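Student Projects Should Be Judged on the Difficult Stitch

Every July the Toremis programme asks its student teams to present a year's work in surgical automation, and every July the panel must decide what deserves credit. It is my view, after seven years of reading these submissions, that the present marking scheme rewards the wrong part of the work.

The scheme gives most of its marks to the completed task. A team that closes a wound from end to end scores well; a team that stops halfway scores poorly, whatever it has learned on the way. This is easy to administer and easy to explain to parents and sponsors. It also encourages students to choose the simplest tissue, the straightest cut and the most forgiving needle.

The group supervised by Wakana Oshima at Jolcombe took the harder course. Its members set themselves the problem of passing a curved needle with two instruments, and they kept at it for most of the year. Their logbook runs to 1000 attempts, many of them recorded as failures, each with a short note on the angle of the jaws and the tension of the thread. Under the rules they finished below three teams whose logbooks could be read over a cup of tea. 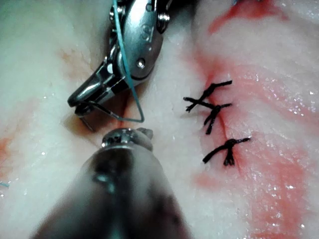 What the marks leave out

Three knots tied across a seam are simple to score. The work that remains is less so: a needle held in narrow jaws above an open part of the wound, a loop of blue-green thread hanging close by, a second instrument tip just beneath. A student who can explain what the software must decide at that point has understood the subject. The scheme gives this explanation 2 marks.

My colleague Blagoje Georgiou has argued that a looser scheme would invite excuses, and that surgeons are not praised for half a suture. The objection is a serious one. Yet these are students, working on a bench under supervision, and the purpose of the exercise is to teach them. A clear record of failure can be examined as strictly as a finished seam - often more strictly.

I would therefore ask the programme to give the logbook and the oral examination equal weight with the completed task, and to publish the full logbooks alongside the results. The change should be in place before the next teams choose their projects.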